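Horkholm galvanized tying wire, 17 gauge: review

We ordered one 369 ft coil of the Horkholm wire through Nuchit for light fence repair and for bundling stock in the shop. The coil arrived wrapped in film with a paper label. The zinc coating was even, with light flaking at the inner end.
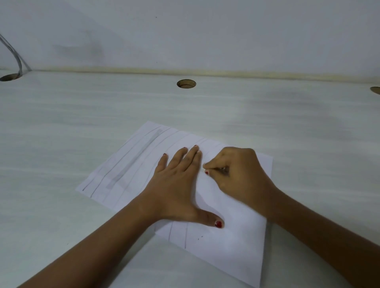
Tatisent Workshop Notes
Staff reviewer, wire and fasteners
June 2024

The wire bends cleanly by hand and holds a twist of four turns without splitting. On the fifth turn, two ties out of ten broke. The Plallberg wire we used before is softer and breaks later, but its coating scratches more easily under pliers.

Diameter was consistent along the coil. The cut ends are sharp and need to be folded back. The coil has no inner core, so it tangles once the film is off. A simple spool would fix this.

Rating: 4 out of 5.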